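Teaching the club arm its first pick and place

By Aivar Juška, Vemance Robotics Club

If you joined us in June, you have probably driven the arm by hand already and are itching to make it do something by itself. Good! Put one soft thing and one basket on the table, with a nice clear gap between them, and leave everything else on the shelf for now (I know, I know, the blocks are tempting).

Start with the fingers open. Bring the arm over the soft thing, stop well above it, and save that spot as "hover." Then creep down until the fingers are on either side, save "grab," and go back up to hover before you even think about moving sideways.
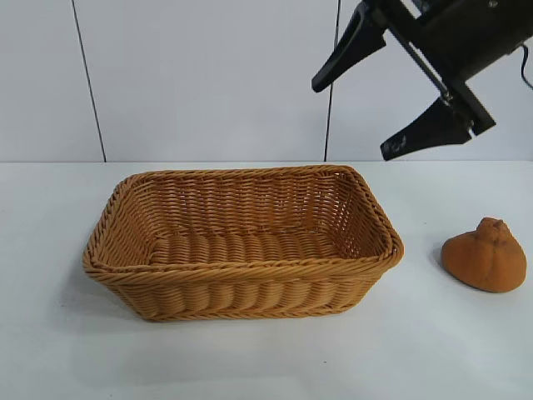
Now do the same for the basket, only with a bit more height, so that whatever you are carrying clears the rim. Save that one as "drop." I like to let go from 2 inches over the rim, but Team Brastard goes lower and they do just fine, so try both and see what you like.

Run the whole thing at 30 percent speed with one hand near the stop button. Do 7 runs without touching your saved spots, write down each miss in the team notebook, and only then start fiddling. If the fingers keep closing on air, fix "grab" first and leave "drop" alone until that works.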